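4. Unpacking and first rinse of the Obura pitcher filter

Before you start, a word about the box. It says "ready in 2 minutes." We have never managed that, and we wrote the manual. Allow longer.

4.1 Take the pitcher, lid, funnel and cartridge out of the carton. The cartridge comes sealed in its own bag. If the bag is torn, don't use the cartridge. Contact the Clulgate service desk and ask for Shobha Lobo.

4.2 Wash the pitcher, lid and funnel by hand in warm soapy water. The lid is marked dishwasher safe. Ours warped on the top rack, so we would ignore the mark.

4.3 Soak the cartridge in cold water until bubbles stop rising from it.

CAUTION: Never use hot water on the cartridge, before or after fitting.

4.4 Push the cartridge down into the funnel until the collar sits flat. There is no click. Earlier editions of this guide promised one.

4.5 Fill the pitcher and throw the water away. Do this 2 times. Gray specks in the first fill are carbon dust and will do you no harm. If specks are still showing on the third fill, take the cartridge out and seat it again.

NOTE: The lid counter is a timer. It has no idea how much water you pour or what is in it. Cartridge life is given as 100 refills, a figure from test water that may be kinder than yours. Go by taste and by how slowly the funnel drains.

4.6 Packaging and used cartridges

Flatten the carton and recycle it. The cartridge bag is thin plastic film, and most curbside programs won't take film whatever the symbol on it suggests. Ask your hauler, or look for a store drop-off bin. Be a little wary of those too, and ask where the film goes.

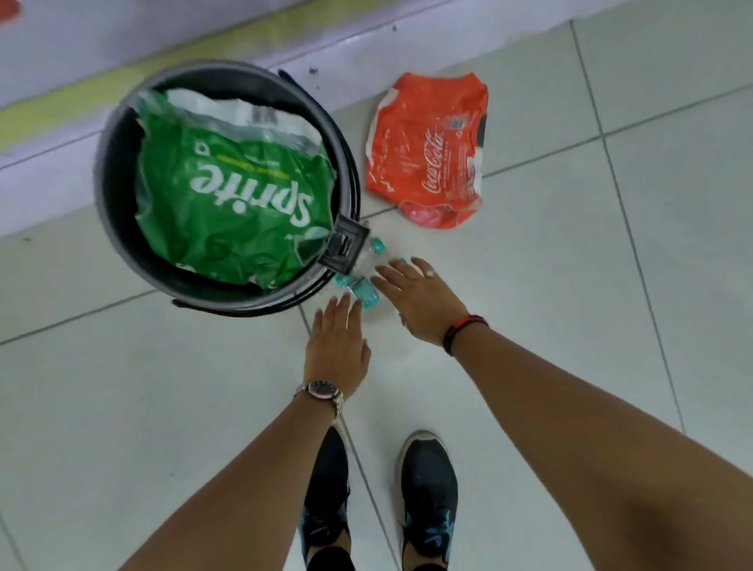

Fig. 4-3. Plastic multipack wrap in a trash bin.

Used cartridges go in the household trash unless your dealer takes them back. Ukwood stores do, though you may have to insist.

4.7 Put the filled pitcher in the refrigerator, away from the back wall. Drink the water within a day.

Section revised July 26, 2021 (S. Lashari)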